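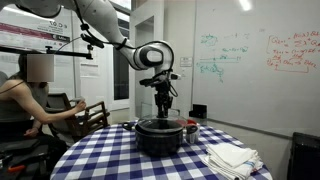
Section 4: Setting up for one-pot cooking at the table

5 min read

I wrote the first three sections of this guide for the kitchen proper, and then half of you wrote back to say you eat in the same room you cook in and could I please do something about the table. Fair enough! I do it too. This section covers bringing a deep pot to a round table, keeping the lid under control and getting everyone fed without ruining the cloth.

What you'll need

- A deep pot with a glass lid (the sort with a knob in the middle)
- A tablecloth you can wash hot. I'm very fond of blue and white gingham, and it hides a multitude of sins
- A heatproof mat, if the pot is coming straight off the hob
- A stack of folded towels
- A mug or two

4.1 Laying the table

1. Put the cloth on first and let it hang evenly all the way round. On a round table I line up one row of checks with the back of my own chair, then walk round and tug. If yours keeps sliding, see the note on underlay in section 2.

2. Find the middle and put the mat down. Don't trust your eye if the table is against a wall, it always lies to you. (My mat is an old cork one from Drurbridge market and it's 2 cm thick. Thinner ones let the heat through and you'll get a pale ring on the varnish.)

3. Fold your towels in thirds, then in half, and stack them near the front edge, well to one side of the pot. White ones are fine as long as you boil them now and again. I like a cloth with a thin blue stripe because I can tell my kitchen ones from the bathroom ones at a glance.

4. Pull the chairs out a little before the pot arrives. Trying to shuffle a chair back with both hands full is how I lost most of a lamb stew in January.

Caution: keep the cloth clear of little hands while the pot is full. One good pull and the lot comes with it.

4.2 Bringing the pot over

5. Turn off the heat and leave the pot for two minutes with the lid on. It stops spitting, and you get time to shout for people.

6. Carry it with a dry towel in each hand. A damp one lets the heat through in seconds, and you'll be halfway across the room when you find out.

7. Set it down flat on the mat, then check that the lid is sitting properly in its rim. Mugs can go beside the pot once it's down, never before.

4.3 Lifting the lid

8. Take hold of the knob and lift straight up for the first bit, then tilt the far edge so the steam goes away from you and from whoever's opposite.

9. Let it drip over the pot for a moment. Ratree Sitthichai taught me this one and my tablecloths have looked better ever since.

10. Lay the lid upside down on a folded towel. It will rock a bit on its knob, so give it a towel folded double.

Note: if the knob wobbles, tighten the screw underneath when the lid is cold. Stop as soon as it feels snug. Overdo it and you can crack the glass, and a new lid from Kastden costs nearly as much as the pot did.

Caution: never run a hot glass lid under the cold tap.

4.4 Afterwards

11. Lid back on, pot back to the kitchen, and only then clear the mugs.

12. Shake the cloth outside and get any splashes under cold water before you put it in the wash. Yaw Laryea swears by a paste of bicarb for tomato and I've come round to it, though I'd test a corner first if your blue is a dark one.

Drying the cloth and storing the towels are in section 5.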